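Print this page | E-mail this page

Craft Room Gallery: The Big Letters

Well, we've finally got going with the foam letters! Regular visitors will know I've been wanting something cheerful to stick up behind the table at our making mornings for ages, and I'm no good at all with paint. Foam it is, then. I cut most of mine from sheets I bought in Flekbridge back in March (the shop next to Gallach, if you know it, up the steep steps) and Kiprono Mrema gave me a bagful of offcuts, which is where a lot of the softer colours come from.

The black backing was a bit of a gamble. I'd thought of using a plain white sheet, but pale letters on white just vanish, and I do love a pale letter. On black they really sing, creases and all. I did mean to iron out the creases, or at least hang it up overnight, and then of course I did neither.
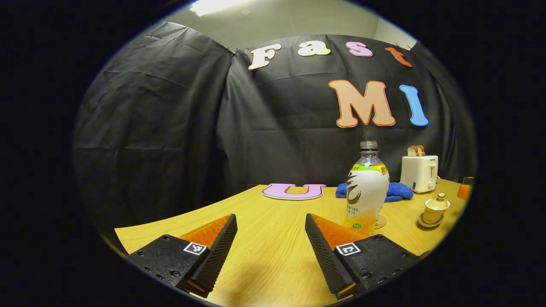
Sticking things up is much slower than cutting them out, I find. I like to start with the top row and get that sitting happily before I touch anything lower down, and I keep the next letter lying on the table so I can try it against its neighbours first. Lower case is the fiddly part. An "a" takes me three goes with the scissors, and I've ruined more middles than I'd like to admit!

A few of you have asked about the coloured edges. I cut the same letter twice, one a touch bigger, and glue the small one on top of the big one. Blue on a lighter blue is my favourite, though orange round a pale colour shows up best from the back of the room.

The next making morning is on 13th September, in the Bakilana room, and there'll be a tray of spare foam for anybody who fancies doing their own name. Bring small scissors if you have them, mine are all sticky.

E-mail this page to a friend | Print this page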